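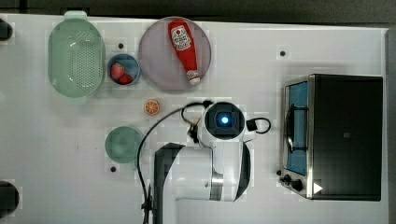
My neighbor's reply, when I told her I was spending my Saturday off at a plastics factory, was that she'd rather watch paint dry, and did they at least give you lunch? They did! Sandwiches, chips and a really good lemon bar.

13/05/2025
By the Thrifty Shelf

Filed under: Days Out, Kitchen Stuff, Made Nearby

So the factory is Gosselin, out past the rail yard in Hillham, and they open the doors to the public once a year. I'd been meaning to go since I moved here and kept missing the sign-up (it opens in March and the spots go fast). This year I set an alarm on my phone and got one.

They make colanders, bowls, plates, dish racks, the kind of thing you own for years without once turning it over to see the name on the bottom. You park in the gravel lot, sign a sheet, and get safety glasses and earplugs. Take the earplugs! I put mine in my pocket like a tough guy and was digging them out again before we got to the first press.

The molding hall is the big draw. Plastic comes in as little pellets, in sacks as tall as my hip, and gets sucked up through clear hoses into the machines. Our guide said the line we were standing next to turns out 700 bowls an hour on a good day. They drop onto a belt still warm and you're allowed to hold one, and I may have held mine longer than was polite. It smells a bit like a new shower curtain in there, not bad, but it was in my sweater all the way home.

What I liked best was the color room. It's tiny, with shelves up to the ceiling and sample chips hanging on rings, and the woman running it let us mix our own. A pinch of pigment does a whole sack, which I would never have guessed. Mine came out the color of canned peas. I'd been going for that soft pale green that goes with everything in a kitchen, and I wasn't even close.

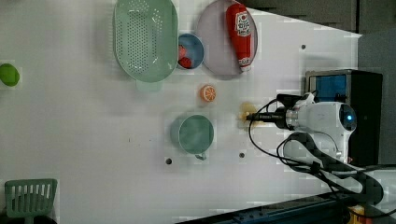 The seconds shop

Okay, this is why half the people in my group were there. Gosselin sells its rejects out of a side room, cash or card, and prices start at next to nothing. A rim that's a hair off, a streak in the color, stuff you'd never notice with pasta in it. I went in for one colander and came out with two bowls, a dish rack and a pitcher with a lid (no colander, they'd sold out of the size I wanted). 40 dollars all in. Go to the shop before the tour if they'll let you, then leave your bag in the car.

Getting there

The Imgate bus stops at the end of the road, but it's a long walk in with no sidewalk, so I'd drive or share a ride. Tours take 100 minutes and there's a fair amount of standing. The hall has stairs, though they'll take you around by the loading dock if you ask at the desk.

I've already set my alarm for next year.

Recent posts
Sendside flea market, what I bought and what I put back
The Imgate bakery outlet is open again
Fixing a dish rack with a bread tie
Hillham library book sale, bring a box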